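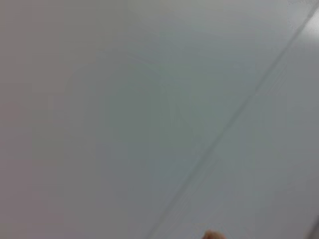
Detail of a pale gray surface with a thin diagonal seam.

Zatero opens repair counter for home textiles and small furniture in Flirkville

Flirkville, 23 September 2022 – Zatero, the household goods company from Milthorpe, opens its first public repair counter on Espinoza Street in Flirkville. Customers can bring curtains, cushion covers, folding chairs, lamps and small shelves, also when these were bought in another shop. The counter is on the ground floor of the former post office, next to the bicycle parking.

The new service follows a trial that started in May in the Milthorpe store. During the trial, the team received 92 items for repair, and 87 of them went back to their owners in working order. The most frequent jobs were torn curtain hems, loose chair joints and lamp switches that did not close anymore. The remaining items had damage for which no spare part could be found, and the owners received them back without any charge.

"Many people told us that they still like the chair or the lamp, they only do not know where to go with it," says Bernadette Tillman, head of customer service at Zatero. "In Milthorpe we had customers who drove 47 miles with one chair on the back seat. For them, and for everybody who lives on this side of the county, Flirkville is much closer."

How the repair counter works

Each item is checked at the counter while the customer is present. The customer receives a written price before the work begins and can decide on the spot or at home. The check itself costs nothing. A simple sewing repair is normally ready in two days, and work on wood or on electrical parts can take longer. All repairs have a guarantee of one year on the part that was replaced.

Large furniture, mattresses and kitchen machines are not accepted. Customers with a sofa or a wardrobe can ask at the counter for a list of local workshops – the list is also available in print at the Milthorpe store.

Spare parts from older series

Together with the counter, Zatero extends its stock of spare parts. Screws, hinges, chair feet and curtain rings from series that are no longer sold will be kept in Flirkville and can be bought separately. Parts which are not in stock can be ordered from the Milthorpe warehouse and collected without a shipping fee.

"We also learned that the small parts are often the real problem," says Tillman. "A missing hinge of a few cents can make a good cabinet useless, and this is a pity."

Two repair technicians and one tailor will work at the new location. Zatero is still looking for a second tailor, and applications can be handed in directly at the counter.

Press contact: Bernadette Tillman, Zatero Customer Service, Milthorpe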